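Chapter 4
Restricted Gifts and the Church Budget

I learned about restricted money the hard way, in my second year keeping the books for a small parish. We had more than $636 sitting in a fund for organ repairs, and I'd cheerfully spent it on heating oil! Sarahí Trujillo, our auditor, was kind about it — but I had to put every dollar back.
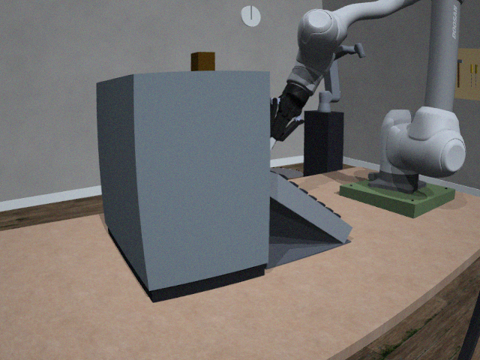
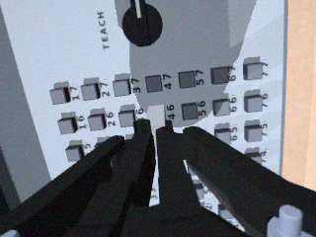
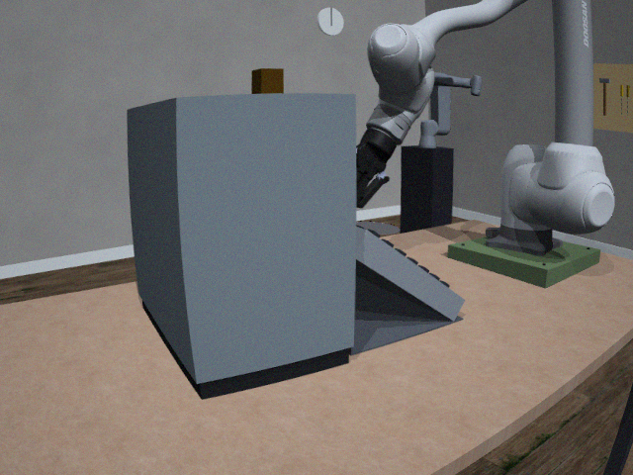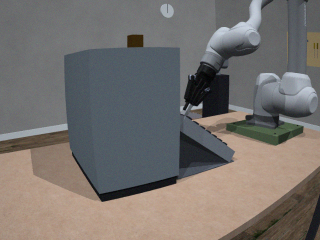
4.1 Whose Money Is It?

When a donor names a purpose, the gift has to stay with that purpose (yes, even in a lean May). So let's start with the 2 kinds of funds you'll meet, and work through the Cortés bequest on page 31.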